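Gallery page for the Stultside flat, the food and table stuff only. The hallway and balcony ones are on Rasmus's page. Put together fast on my lunch break so captions are short, will fix typos later (maybe).

Started this in November when Vaida Paulauskas moved in and we decided to eat more small raw things and less toast. Prep is Sunday, sorting is whenever. Small pieces, one tray, pick at it all evening.

## The tray

Steel one, rounded corners, raised rim. Best thing in the kitchen. Goes in the oven, goes in the fridge, goes on the table. Came from Kivi in a set with two lids, lids long gone.

We tried the bamboo one first - stained in a week. Beets. Steel just wipes off.

Two of each is the house rule. Radishes, cherry tomatoes, small oranges, cucumber in short chunks, and the dark brown round ones, which Maksym is always first to grab. Leave the green ends on the radishes, gives you something to hold. Checked cloth under it, wrinkled as ever, jars and the Tempo box off to the side where they live. 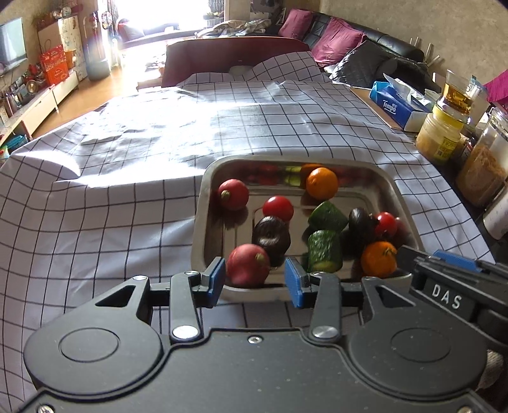 ## Notes on what goes in

**Radishes.** Wash, dry, do not peel. The big ones get hot so warn people. Sheila Dunmore dips hers in salt and butter and she is right.

**Cherry tomatoes.** Never from the fridge. Room temprature or they taste of nothing.

**Small oranges.** Whole, skin on. Peel at the table, peel goes in a bowl, NOT back on the tray. Looking at you Rasmus.

**Cucumber.** Short pieces, cut straight across. Go soft if you cut them too early, so last job before people sit down.

## The cloth

White with a dark grid. Bought as a remnant at the Wevovo market, 200 cm long, a bit too much for the table so one side always hangs lower. Never been ironed. Washes fine at 40 but tomato needs soaking first, cold water, then soap.

Rasa Strazds has offered to hem it twice - still waiting Rasa!!

## The jar end

Jars stay on the table, we gave up putting them away. One shelf in the cupboard and it is full of Vaida's tea. Rule is lids on before bed, and whoever finishes one washes it and soaks the label off.

Labels that won't shift: oil, leave overnight, scrape with an old card. Yellow lids I keep, they fit nearly everything.

## The sofa end

Black leather, came with the flat. Cold in the morning so it got cushions, magenta ones plus a dark patterned one. Tray is alowed on the table and not on the sofa. Orange juice wipes off leather but not off cushion covers, 58 minutes in the machine and still a mark.

## Next up

Soup bowls, and the shelf Maksym is putting up over the radiator. Also the bread knife saga if Vaida lets me.

Last updated 19/12/2020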